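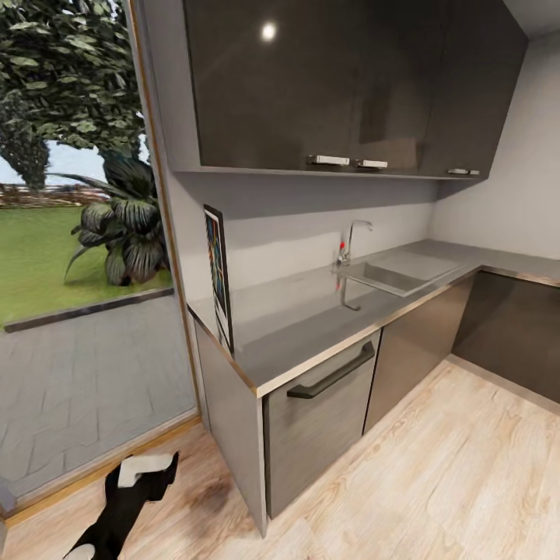
Bild: Faith Nzioka

Branness Blockschild von Stedico – Schild für O-Line, D-Line und alles, was gern schiebt

Wieder auf Lager. Der Schwung vom Januar war schnell weg, diesmal haben wir mehr bestellt. Wer vorgemerkt ist, bekommt seine Schilde zuerst, der Rest geht nach Eingang der Bestellung raus.

Kurz zum Schild: gebogene Form, Schaumkern in zwei Schichten, aussen hart, zum Körper hin weich. Bezug aus Planenstoff, Nähte doppelt. Höhe 65 cm, Dicke 13 cm. Griffe innen, zwei Stück, dazu eine Unterarmschlaufe. Die Schlaufe lässt sich verstellen, geht also auch für die Jugend.

Farben: Schwarz, Rot, Marine. Grün kommt nicht mehr rein, bitte nicht mehr nachfragen.

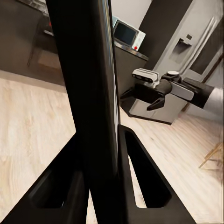 Heller Dielenboden

Was neu ist gegenüber dem alten Modell
Griffe sitzen etwas tiefer. Beim alten Schild sind die Handgelenke abgeknickt wenn einer von unten kam, das ist jetzt deutlich besser. Reissverschluss liegt unter einer Lasche, kratzt keinem mehr über die Finger. Kern kann man einzeln nachkaufen, Bezug auch.

Was gleich geblieben ist: Handwäsche. Nicht in die Maschine, nicht in den Trockner. Feuchtes Tuch, milde Seife, stehend trocknen lassen. Und nicht im Kofferraum vergessen, der Schaum mag keine Hitze.

Für Sleds und als Standdummy ist das Schild nicht gedacht. Dafür haben wir den Oltance, andere Baustelle, eigene Seite. 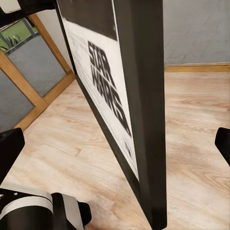

Beschriftung geht ab Werk, Vereinsname oder Positionskürzel, Aufpreis pro Schild. Gedruckt wird auf ein weisses Feld, Schriftfarbe schwarz. Am besten liest es sich auf Entfernung in fetten, schmalen Grossbuchstaben, zwei Zeilen übereinander – so wie STAR WARS auf dem gerahmten Poster. Lange Vereinsnamen bitte abkürzen, sonst wird die Schrift zu klein. Logos nur als Vektordatei, keine Handyfotos vom Trikot. Korrekturabzug kommt per Mail, erst nach Freigabe wird gedruckt. Beschriftete Schilde sind vom Umtausch ausgeschlosen.

Lieferung und Preise
Einzeln oder im Paar. Ab fast 20 Schilden rechnen wir den Vereinspreis, einfach anfragen, da sind wir nicht kleinlich. Versand im Karton, bei grösseren Mengen per Spedition, dann bitte Telefonnummer angeben. Rechnung an Vereine kein Problem, Privat nur Vorkasse.

Ansprechpartner für Sammelbestellungen ist Crisanto Layug, für Ersatzteile Rosalinda Lumanlan.

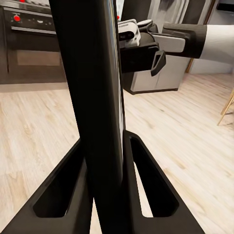
Analyn Belmonte schreibt, die Schlaufe sei am Anfang ziemlich steif und man müsse sie ein paar Einheiten lang einarbeiten, danach sitze das Schild aber fester am Arm als das von Radebe, das sie vorher hatten. Den Bezug in Rot würde sie nicht nochmal nehmen, da sehe man jeden Grasfleck.

Zur Schlaufe: stimmt, ist stramm. Vor dem ersten Training ganz aufmachen, durchbiegen, wieder einfädeln. Ersatzschlaufen liegen ab sofort als eigener Artikel im Shop, passen auch ans Vorgängermodel.

Stand: Mi., 24. Mai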